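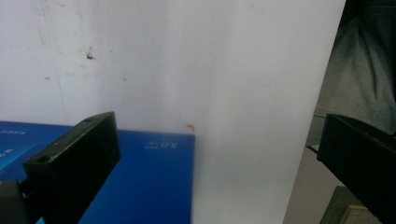

Tapered plastic cups are among the cheapest objects in any house, and they are stored badly in nearly all of them. The usual method is one tall stack at the back of a cupboard. The stack leans, the bottom cups jam, and the box the set came in goes into the recycling before anyone has checked whether it would have done the job better.

Jean Purves has spent four years looking at this problem for Venora, a small storage consultancy in Wistthorpe. Her clients are mostly child-care centres, church halls and families with more picnic gear than shelf. She works at a white table against a white wall, which makes colour sorting easier, and she starts every job the same way: all the boxes out, all the loose pieces out, nothing put back until it has been matched.

Boxes come first. A flat box stored on its side will lose its contents the first time somebody pulls it from the middle of a pile. Laid flat, with the printed end facing out, it can be read and drawn without disturbing its neighbours. Purves allows a stack of no more than four flat boxes of the same footprint. Beyond that, the lid of the lowest one starts to bow, and a bowed lid will not seat properly again. Coated board holds up better than plain board in a damp cupboard, but it slides more. A strip of shelf liner between layers fixes that.

Colour is the second sort. Purves keeps a blue box for blue pieces where the set allows it. The match is quick to see from across a room, and children of pre-school age will follow it without a label.

The cups take longer. A tapered cup nests because its wall is angled, and the same angle makes it jam. When two cups are pushed together hard, the walls touch all the way round and the air underneath is trapped. Pulling them apart then means working against friction and a partial vacuum at once. A steep wall, close to vertical, grips worst. A wide flare releases easily but gives a less stable stack.

Better-made cups have a small step or set of ribs inside the base, so that each cup rests on the one below before the walls meet. Riaan Moodley, who designs moulded tableware for Zuvard, calls this the stacking shoulder. On the cups he draws, it leaves a stand-off of 9 mm between rims. The cost is height. A stack with a proper shoulder is taller than one without, and buyers comparing two packs on a shop shelf tend to pick the shorter one.

Surface finish matters too. Gloss walls cling to one another, especially when they go away damp. A matte finish traps less water and comes apart more cleanly, but it shows pale rub marks sooner. On a mid-blue plastic, these appear as whitish streaks down the side.

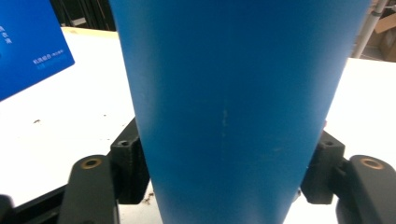
Bongani Mahlangu would not bother with the finish at all. He wrote to us after our October storage issue that he has run a hall kitchen on gloss cups for years, that the jamming comes entirely from people stacking them wet, and that a drying rack would do more good than any change in the plastic.

Purves agrees on the drying. Her rule is that cups stand upside down on a rack overnight and are nested in the morning. She does not agree that this settles the matter, as few households have the bench space for it.

For cups that have already jammed, the method is old and reliable. Fill the inner cup with cold water, stand the outer one in warm water from the tap, and wait a minute. The inner wall shrinks slightly, the outer wall grows slightly, and a gentle twist separates them. Do not use boiling water, which can warp thin plastic. Do not lever the rims apart with a knife.

Stack height is the last figure to settle. Purves works to 220 mm from the shelf to the top rim, measured with the widest end down. That clears a standard cupboard shelf with room for a hand above it. Anything taller is split into two stacks and stood side by side. Where a set is used outdoors, she puts it in a drawstring bag and then into a rigid tub, so the rims are not crushed by whatever lands on top.

Her largest job so far was a camp kitchen in Essien, with 3000 cups in mixed sizes. Sorting by rim diameter took two days. The boxes were relabelled on the short end in black marker, and the cups that had lost their shape were taken out of service. The camp has kept the same layout, with one change: the smallest cups now sit on the lowest shelf, where the campers can reach them.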